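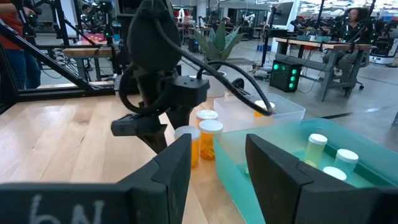 Pill bottles on the table, with a clear bin, a teal bin, and three bottles standing outside them.

Spent this afternoon sorting the medicine cabinet. A couple of people asked how I do it after I complained about it on Tuesday, so I'm writing it down. It'll take a few posts.

Background: my mother-in-law moved in with us in the spring and her medicines came in two grocery bags. We put the bags on the top shelf of the hall closet next to our own stuff and left them there. That was a bad system.

I finally did something because I went looking for an antihistamine at 2 in the morning and found an antibiotic from a dental thing years ago. Four capsules left in it. You are supposed to finish those. I did not finish those.

First thing is to get everything out of wherever it lives. Closet, bathroom, nightstand, purse, the kitchen drawer with the batteries in it. I also found one in the glove compartment, and a car in summer is a terrible place for pills.

I do it on a table. I tried the bed once and a bottle rolled under it and I found it at Christmas.

Two bins. The clear one is for current prescriptions, things somebody in this house takes now. The teal one is for anything expired, stopped, or replaced by a different dose. Whatever is on the table hasn't been decided yet.

I like see-through bins for this. I've used shoeboxes and you end up taking the lid off every time to check what you put in there.

Read the whole label before you put a bottle anywhere. Name of the person, name of the drug, strength, date. I had two bottles for the same drug at different strengths, and the lids and bottles were identical. One of those was hers from before the doctor changed it.

If you can't read the label, don't guess. Call the pharmacy with the prescription number if that part is still legible. If none of it is legible it goes in the discard bin.

Somebody asked what date to use. Ours have a "discard after" date printed in small type near the bottom of the label. The fill date is the bigger one and it is easy to mix them up. I use the discard date.

Also, don't combine bottles. I know it saves room. My mother used to pour the old ones into the new one and then you have no idea what date anything is.

Kristine Tolentino replied asking about vitamins. I do those separately on another day. They take up as much space as everything else put together and I get annoyed and start throwing out things I paid for.

For the discard bin: our pharmacy has a drop box by the counter. It takes pills in the original bottle. It does not take needles, inhalers or liquids, so call yours and ask before you drive over.

Before anything goes in the drop box I black out the name and prescription number with a marker. Go over it twice and let it dry in between. One coat and you can still read it if you tilt it toward a light.

I don't flush anything. There's a short list of drugs you are told to flush if you can't get to a drop-off, and the pharmacist can tell you if yours is on it.

The empties are a separate problem. Our curbside doesn't take bottles that small. Genalyn Espiritu says hers does, so it depends where you live. I keep a couple for sewing needles and screws, with the label soaked off completely, and the rest go in the trash.

Labels come off with hot water and dish soap, half an hour or so. The sticky part that stays behind comes off with cooking oil on a paper towel. Wash it again after.

Once the current ones are sorted I write a list. Drug, strength, how often, who prescribed it, what it's for. One copy goes on the inside of the closet door and one goes in her wallet. The "what it's for" column is the one the nurse thanked us for last time.

I wrote the first list from memory and got one of the strengths wrong. Now I copy it straight off the bottle with the bottle in my hand.

Mark Anthony Dalisay asked if I use an app. I tried one called Rokemard for a month. The reminders worked fine. I turned them off because my mother-in-law doesn't carry her phone around the house and I was the one getting beeped at. She uses a weekly pillbox and a kitchen chart.

The weekly box gets filled on Sunday after breakfast. I fill it, she checks it. She has caught me once.

Storage: I moved everything out of the bathroom. Steam isn't good for them. The bin with the current ones is going on the high shelf in the hall closet, away from the kids, and I may put a latch on the door. Child-resistant caps are slow for a kid to open. They still open.

If you have grandkids or small visitors, check purses too. Mine had a bottle in the side pocket.

How long it took: most of the afternoon, including 17 minutes on hold with the pharmacy. Next time should be quicker with the list already done.

I'm planning to do it again when the clocks change in the spring. That's when I do the smoke alarm batteries and I can remember two things at once.

Drop box run is tomorrow morning. If they turn anything away I'll add it to this thread.

One more, for Bontu Tamiru, who asked — yes, eye drops too. Write the date you opened them on the bottle. Ours say to toss them four weeks after opening and I had one that was a lot older than that.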